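Hungate House Laundry and Linen Room
Progress report to the Tondine Fund, second period
Prepared by Sverre Vik

Where we are

The grant was for getting clean clothes from the dryer to the right drawer in a wearable state. Last period I reported that we had mastered the dryer. I can now report movement on the drawer.

Of the 15 rooms in the house, 10 have been through the full round: everything out, sorted, folded to one size and put back. The remaining five belong to residents who have asked us to come later, in one case much later. Erzsébet Pálfi is handling those talks and has my sympathy.

Spending

We have spent $3373 so far. Most of it went on shelving for the linen room and on drawer dividers from Uniyal, which fit every drawer in the building except the ones we measured. They have been exchanged. The hamper line is under budget – we found four good hampers in the Berau Street annex, full of curtains.

Folding

You asked in your January letter why folding needed its own heading. The short answer is T-shirts. Towels stack, trousers forgive a great deal, and socks are a separate grief I will cover next time. A T-shirt folded four ways by four people takes up a drawer and a half.

We tried folding in the linen room, but carrying the piles upstairs undid much of the work, so it now happens in the bedrooms, on top of the made bed. The shirt goes down flat with the sleeves out, the worst wrinkles are smoothed by hand, and the sides come in before the hem goes up. White shirts are done first, while everyone still cares. The bed stays made throughout, quilt and all, and the blankets get pushed up to the headboard end.

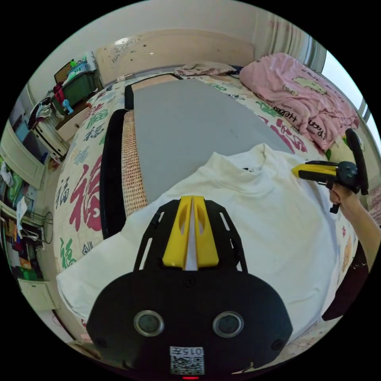

Problems

Labels. The iron-on name tapes lasted 2 washes. We have gone back to sewing, which is slower and has produced some strong language.

Fitted sheets. No progress. I would ask the Fund to regard this as a long-term goal.

Next period

Finish the remaining rooms, if admitted. Put up the last run of shelving. Write the folding method down on one page and pin it inside the linen room door – Erzsébet has a draft, at present three pages, with a footnote on collars.

We do not expect to ask for more money. We may ask for more hangers.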